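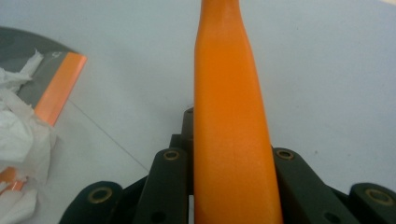 Orange and ready for its turn on the table.

I have a soft spot for orange, so bear with me this month! It's February, everything outside in Wuddale is the color of dishwater, and I've been collecting bright things for our color table at the library (second floor, next to the big windows — come up and see it). The rule is simple. Bring in one thing from home in a color you'd like to see more of, stand it up or lay it down, and leave it with us until the end of the month.

Rekha Pant brought a teapot I would happily have taken home with me, and Bergþóra Riis turned up with a whole bag of yarn ends, which is technically more than one thing, but I let it go. Blue is winning by a mile so far. We're short on yellow and I'd love a really loud pink.

What I like about a warm, solid orange is how it changes from one side to the other, paler on the left and deeper on the right. I could look at that for ages on a pale tabletop.

Drop things off at the front desk any time after 2, and put your name on a bit of tape underneath. Nothing breakable, please, and nothing that needs watering. We have room for 40 pieces and the shelf by the stairs is still free.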